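## 仕分け工程の自動化後、手作業の担当者は何をしていますか

**Hina Pirzada** 2024年10月19日

返品倉庫で混載品の仕分けをしています。一日の処理は3000点近くで、来期からアーム二台が入る予定です。人員は16名のままと説明されましたが、作業内容は未定です。導入済みの職場では配置がどう変わりましたか。

**Arsalan Gilani**

Plundholmの倉庫では、定型箱の仕分けは全部アームに移りました。人の仕事は例外処理、把持条件の登録、停止時の復旧の三つです。

- 例外処理:アームが見送った品を手で分類する
- 登録:品目ごとに把持幅と接近方向を入力する
- 復旧:停止原因を記録してから再開する

登録済みは2491品目です。歩く距離は減りましたが、画面を見る時間が増え、目の疲れの訴えが出ています。休憩の区切りは導入前に決め直した方がよいです。

**Tsehay Yilma**

うちも入れました。慣れれば楽です。

**Marjan Ghasemi**

難しいのは形の揃わない小物です。太鼓、伏せて重ねた紙コップ、ペン、木のビーズの腕輪、横倒しの缶、呼び鈴では、つかむ位置も許容できる力も違います。登録担当には、現場で品物を触ってきた人を充ててください。
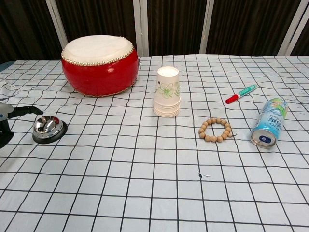
Glória Nogueiraからは、登録作業を職務等級に反映しないと経験者ほど異動を希望する、という指摘がありました。Tolturbridgeの拠点では等級表に登録の項目を足し、手当は10月分から付いています。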